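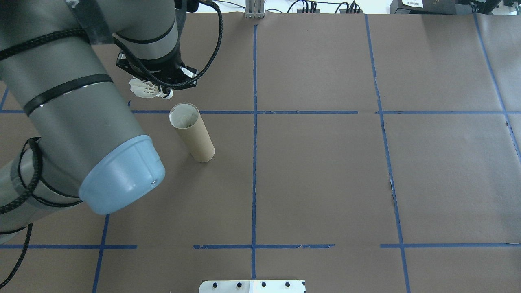 Feathers first: speaker notes for the Rellolham club evening

Talk by Lucyna Górecki, main hall, 7.30 pm. Lights half down for the slides, back up for the throwing bit. Tube of feathers and tube of plastics on the front table before people come in.

1. Opening

Good evening, everybody, and thank you for giving up court time for this. I know what that costs you in January, when the hall is the warmest place in Rellolham!

I want to talk about the shuttlecock. We talk endlessly about rackets in this club. I've heard whole car journeys about string tension. The thing we all hit gets hardly a word until it breaks, and then it gets a rude one. I think it's the best object in any sport and I'd like you to go home thinking so too.

Ask for hands: who plays with feathers every week? Who has only ever used plastic? (Expect mostly plastic from the back rows. Be nice about it.)

2. What it is

Sixteen feathers, usually goose or duck, set in a ring in a rounded cork base. The quills are tied with thread and glued. The weight is around five grams, so you can post one with an ordinary stamp, and I have.

The lovely part is where the feathers come from. They need to match, and feathers from the left wing curve one way while those from the right wing curve the other. A shuttle is made up from one side only, so that they all overlap in the same direction and the whole thing spins as it flies. Pass one round here. Ask people to look straight down into the skirt and find the overlap.

3. Why it flies so oddly

Nearly all the weight is in the cork and nearly all the air resistance is in the skirt. Hit it any way you like and it swings round to travel cork first. You can do this by hand – throw one backwards, feathers leading, and watch it turn over.

(Lights up. Throw 4 or 5 to the front row. Let them throw back. Don't let this run on, last time it ate the whole tea break.)

Then talk about the drop. A clear goes up steeply, slows down terribly fast and comes down far more sharply than it went up. Anyone who came to us from tennis knows the feeling of running on to a ball that never arrives. Draw the two curves on the flip chart, tennis ball in green, shuttle in red. Make the red one nearly vertical at the end.

4. The Pinen story

When I joined, the club bought whatever was cheapest. Then old Jakubowski turned up with a tube of Pinen feathers he'd had from a cousin, and we played one evening with them, and I could suddenly do a net shot. I'd been playing for 11 years! I hadn't got any better between the changing room and the court. The shuttle was falling properly off the tape where the plastic ones used to float on and sit up to be smashed.

We got through the lot in one night, of course. We've never quite agreed on what to do about the cost since then, and I'm not going to settle it tonight.

5. Speed

Shuttles come in different speeds, and this catches people out. Warm air is thinner, so the shuttle flies further in it. A cold hall needs a faster shuttle and a hot one needs a slower one. Our hall manages both in one evening if the heating comes on late.

The test is simple. Stand on the back boundary line, hit a full underhand stroke parallel to the sideline, and look at where it lands. It should drop a little short of the other back line. Do it from both ends. If you're asked how short: between 53 and 99 centimetres, and please don't bring a tape measure to a friendly.

6. Making them last

This is the part people write down, so slow down here.

Dry feathers snap. Moist feathers bend and come back. Before a match, hold the open tube over the steam from a kettle for a few seconds, feathers at the steam end, keep the cork well away, then close it and leave it standing overnight. Mind your fingers.

Between rallies, smooth the feathers back with your fingertips, working round the skirt in the direction of the overlap. When you take one from the tube, let it slide out into your hand. Pulling by the feather tips will ruin it before it has been hit.

Keep used ones for practice feeds. I have 102 in a bin bag in my hallway and they're all good for another fifty lifts.

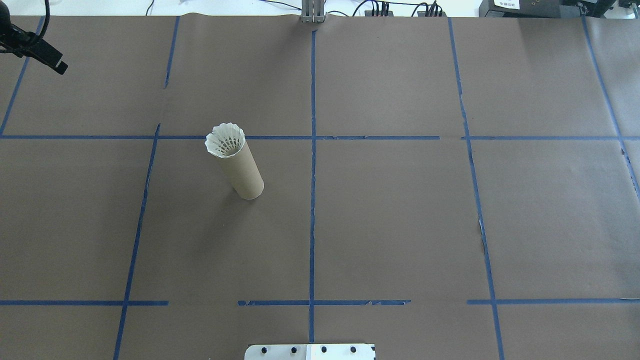 Does it matter which way up the shuttles are stored?

It matters less than keeping them from being squashed. Stand the tube upright, don't cram in an extra one, and keep it off the radiator. A cool cupboard is fine.

7. In defence of plastic

I do mean this bit. A nylon shuttle is a marvellous thing for juniors and for our beginners' hour. It takes mishits all evening and costs very little per game. It flies differently, that's all: flatter off a hard hit and slower to recover its shape. If you practise with plastic and play matches with feathers, give yourself a good knock-up to let your timing catch up.

We've been trying the Buner ones with the juniors. Ask Lucyna's court to report back – that's me, so I'd better have something to say. (They're bouncy on the net shots but the children adore them.)

8. Finish

Courts one and two are set up with feathers, court three with plastic. Swap after each short game so everybody gets both. Try the same drop shot with each, and listen as well, because a feather shuttle hit cleanly makes a crack you'll hear right across the hall.

Questions while people find their rackets. Tea at the hatch from nine.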